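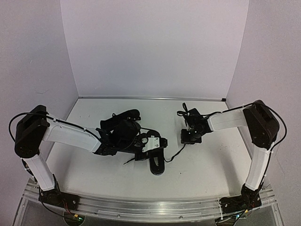
Words: Taras Pasichnyk
Build: Illia Pylypenko, Zolstead shared workshop
Filed under: Workshop, Two-Arm Cells

The Bundulden cell occupies one bench at the Zolstead shared workshop, next to the drill press. Illia Pylypenko began it in May with two arms, a sheet of white tabletop and a plan to handle shoes. The arms came as kits from Stirnivis. The rest was cut, drilled or wired on site.

Footwear was chosen for its difficulty. A block has faces a gripper can close on squarely. A soft black slipper has none, and its opening changes shape under load. Laces are worse. A lace moves when the shoe moves, passes under things, and shows up in the camera data as a thin dark line that the software is inclined to merge with the nearest shadow. Pylypenko works with black items on a white surface to keep that problem manageable.

The enclosure has three pale walls and an open front. The first version had no walls at all, and the vision code spent its time finding edges on the paint rack behind the bench. The present panels took an evening to fit. The back one is smooth, the side ones grainier, and Pylypenko has no plans to match them. A thin metal strip covers the joint between the back wall and the table. It was added after a lace end worked its way into the gap and stayed there through a full run.

Each arm sits on a black base at a front corner, with a silver metal rail spanning the distance between them. Base spacing matters more than any other dimension in the build. Too wide, and the arms cannot share an object at the center. Too narrow, and the elbows limit each other during a handover. Pylypenko moved the right base 17 mm inward in the second week and has left it alone since.

Cable routing went through three schemes. Spiral wrap was stiff and pulled on the wrist. Adhesive clips let go. The current arrangement runs black cable over the elbow and along the forearm, with small white ties on the left forearm link and a generous loop left free at the joint. The loop looks untidy and should. At full extension the elbow takes up 40 mm of slack, and a cable cut to the neat length will work its connector out within a day.

The electronics are mounted low, one board section below each base, where the indicator lights can be read from a stool. Power arrives through yellow connectors. Both arms run from one supply, fused separately, after an early short on the left side stopped the right one too.

Control software is Didenko, which Pylypenko maintains himself. It plans for the two arms as a single system and refuses any pair of paths that brings the wrists within 5 mm of each other. The log held 1669 attempts when I visited. Most of the failures are filed under a single heading, "lace."

Grip force is the open item. The fingertips are ridged, with short parallel teeth that hold fabric well at low pressure. At higher pressure they can mark a soft upper. Pylypenko is testing a lower current limit on the left arm first, with the right arm unchanged for comparison. The replacement fingertips are drawn but not yet printed, pending a free slot on the workshop's one reliable printer.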